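# Left hand-held gripper freezes mid-take, error 2027, right one is fine

**trarna**
*July 14, 2019*

Hi all, I'm losing my mind a little. I've got a pair of hand-held grippers on cables, recording picture frame handling on a bench, and the left one keeps dropping out while I'm working.

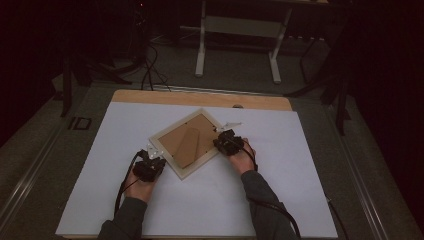 grustomix wants to know in the comments whether the fingers physically stop moving or whether it's only the recording that stops, and yes, good point, I should have said. The fingers keep opening and closing fine in my hand. It's the opening value in the log that goes flat. It sits on one number for up to four seconds, then jumps to wherever the fingers really are and carries on like nothing happened. Most of the time I get error 2027 in the console when it comes back, but not every time, and that's the bit that bugs me. I only started looking because a friend tried training on the data and the arm kept crushing the corner of the frame (the left corner, always the left!).

Stuff I know so far:

- I went back through nearly 100 takes and 17 of them have the flat spot. All left gripper.
- It never happens when the gripper is just lying on the table plugged in. I left it like that over lunch and the log was clean.
- It mostly shows up when I'm turning the frame or reaching across to the far side of it.
- Reinstalling the Selthorpe recording software did nothing. So did restarting the PC, a lot of times.
- Both cables are the same length and came in the same box in April.

The manual has one line on 2027 and it says "device timeout, contact support." I did contact support. They sent me the manual.

Is the gripper dying? I'd really like to avoid sending it back in the middle of this, I have a lot of frames left to do. And is there any way to save the 17 bad takes or are they garbage?

---

**benchgoblin**

Sounds like a driver thing. I had weird freezes on a totally different device and changing the power saving setting on the USB port fixed it. Look for the option that lets the computer turn the port off and untick it. Also try a different port, the front ones on my PC are terrible.

> **trarna:** Thanks, tried both just now. Power saving was already off. Moved it to a back port and got the flat spot on my second take, so no luck there.

> **benchgoblin:** huh ok. That's all I've got then, sorry

---

**grustomix**

I'd bet money on the cable, or the plug at the gripper end of it. Clean when it's lying still, bad when your wrist is turning? That's a wire that lets go for a moment and then makes contact again. I've been through this with my own pair and I spent two whole weekends on software before I wiggled the stupid plug.

Do these in order, with nothing you care about between the fingers:

1. Swap the cables. Left cable on the right gripper and the other way around. Leave everything else alone, same ports, same settings.
2. Start a recording and open and close both grippers slowly and steadily the whole time, so a flat spot has somewhere to show up. If you hold them still, you'll never see it! A frozen value and a steady hand look exactly the same in the log.
3. While you do that, bend your wrist the way you do for the far corner. Then get somebody to flex the cable gently near the plug, then farther down.

If the fault moves to the right hand, it's the cable, buy a new one and bin the old one so it doesn't sneak back in. If it stays on the left, it's the socket on the gripper or something inside, and that one does need to go back. If it stops completely after the swap, don't celebrate yet. You may have just reseated a bad plug, and it'll be back next week.

Whichever it is, leave a slack loop at the wrist and hold the cable to your sleeve with a bit of soft hook-and-loop tape a little above it. You want the sleeve taking the pull and the plug taking none of it. Don't tape it tight, you still have to turn your hand over. I got my spare cables from Ochoa and they've been okay, a bit stiff for the first few days.

About the missing 2027: mine only logs when the gap is long enough to count as a timeout. Short ones just repeat the last value and say nothing. If your Selthorpe version does the same, searching for the error will miss some, so search for the value not changing at all while you know you were moving.

On the 17 takes, I'd throw them out. Drawing a straight line across a gap that long is guessing, and it's guessing right where the fingers close on something. And please tell your friend to pull them before anybody runs that arm again with a hand near it.

> **trarna:** Swapped. It moved to the right hand!! Third take, far corner, flat as a pancake, no error logged either. So the cable it is. I feel dumb and very relieved.

> **grustomix:** Nice, cheapest possible answer. Recheck the takes that didn't throw a 2027 while you wait for the new one.

> **trarna:** Doing it now. Already found another one from the first week, so my 17 was too low. Friend has been told, the arm is switched off until I send a clean set.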